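Workshop notebook - Ivinden shared workshop, bench 2
Entry: January, started 14:00
Project: Sorken (two-arm bench build)

Purpose of the session

The purpose of this session was to establish whether the right arm can take hold of a thin, crumpled sheet by its edge without pushing it across the bench. The previous entry closed with the arm re-mounted and the wrist cable re-routed. No gripping trials had been made since that work, and the settings carried over from the old mount were not to be relied upon.

State of the build at the start

Both arms powered up at the first attempt. The controller reported no faults. The right arm was homed twice and returned to the same position on both occasions, as far as could be judged against the pencil mark on the bench. The left arm was homed once and then parked. It was not required for the trials and its drive was left enabled only so that the two-arm safety stop could be tested in its normal condition.

The safety stop was tested before any material was placed on the bench. Pressing the button halted both arms. Release and reset followed the procedure on the Majimbun controller card, with one departure: the card states that the reset may be made from either side of the bench, and at present it can only be made from the right. The left reset switch has not been wired. This must be done before the build is shown to other members, and the item has been moved to the top of the list at the end of this entry.

The configuration in use is file 612. It is the same as the file used before the re-mount except for the tool length, which was measured again and entered by hand. Members opening the older file by mistake will find that the fingers come down too low. Please check the file number on the screen before enabling the drives.

Method

Kitchen foil was chosen as the first test material. It is cheap, it keeps the shape it is given, and it records every contact, so that a poor approach can be read from the sheet afterwards. A sheet was crumpled by hand, opened out again and laid on the right side of the bench within easy reach of the gripper. The fingers were to approach the nearer edge slowly, stop at contact, and close only on a separate command from the keyboard.

Paper was set down as the second material, to be tried only if the foil trials were satisfactory. Brown packing paper was crushed into a ball for this purpose. It offers the fingers something thicker to close on and is a useful comparison when a fault could lie either in the approach or in the grip itself.

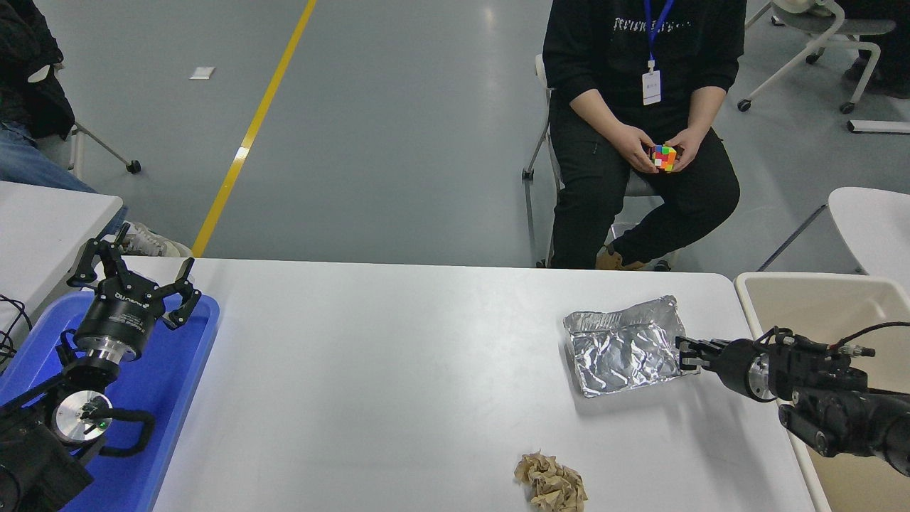
The approach speed was set at the lowest value the controller accepts. This is slower than will be wanted in ordinary use, but it allows the person at the keyboard to stop the motion before the sheet is damaged. Speed should not be raised until the contact threshold has been settled, and any change should be written in this book at the time it is made.

Results

14 approaches were made to the foil. In the first group the threshold was left at the value inherited from the old mount, and the arm continued to press after the fingers had met the sheet. The foil slid away from the gripper and had to be put back by hand between attempts. The threshold was then lowered in small steps. Once it had been lowered sufficiently, the arm stopped at contact and the sheet stayed where it had been laid.

Of the 14 approaches, seven ended in a closed grip on the edge. The remainder either pushed the sheet or closed above it. All of the cases in which the fingers closed above the sheet occurred where the edge lay flat against the bench. Where the edge was slightly raised, the grip was obtained without difficulty. The present fingers are therefore suited to a lifted edge and poorly suited to a flat one. A thinner fingertip has been proposed before, and the drawing in the Skodirby folder should be looked at again before a new one is made.

Lifting was tried only after a closed grip. The foil held well on a slow vertical lift. On a diagonal lift it tore on one occasion, starting from the corner of the fingertip. The corner was found to be sharp and has been eased with fine abrasive paper. No further diagonal lifts were made.

The paper trial was not reached. By the time the threshold had been settled the bench was wanted by the next group, and it was considered better to finish the notes than to hurry the second material.

Cable on the right arm

The new cable route over the top of the arm gave no trouble during the approaches. With the wrist turned to its limit, however, the loop becomes tight, and there is some pull on the connector. The wrist limit has been reduced in software for the time being. This is a temporary measure and should not be left in the file once the loop has been lengthened. A longer lead is in the drawer marked Sorken, but it has not been tested for continuity.

Left arm

The loose cables at the left end have still not been tied. They do not foul the arm in its parked position, but they would do so if it were brought down towards the bench. The left arm is not to be moved under power until they have been secured. A note to this effect has been fixed to the keyboard.

The three-finger gripper was not commanded during this session. Its calibration dates from before the re-mount and should be regarded as out of date.

Housekeeping

Foil with torn edges goes in the metals bin and not in general waste. The roll has been returned to the shelf above the sink. The abrasive paper is nearly used up and a fresh pack has been added to the workshop order.

Outstanding

1. Wire the left reset switch and repeat the safety stop test from both sides.
2. Tie back the cables at the left end.
3. Test the longer lead, fit it, and restore the wrist limit.
4. Carry out the paper trial with the threshold as now set.
5. Compare the existing fingertips with the Skodirby drawing.
6. Recalibrate the three-finger gripper - only after item 2.

File 612 saved with the new threshold and the reduced wrist limit. Copy placed in the shared folder. Drives disabled and controller switched off at 17:30.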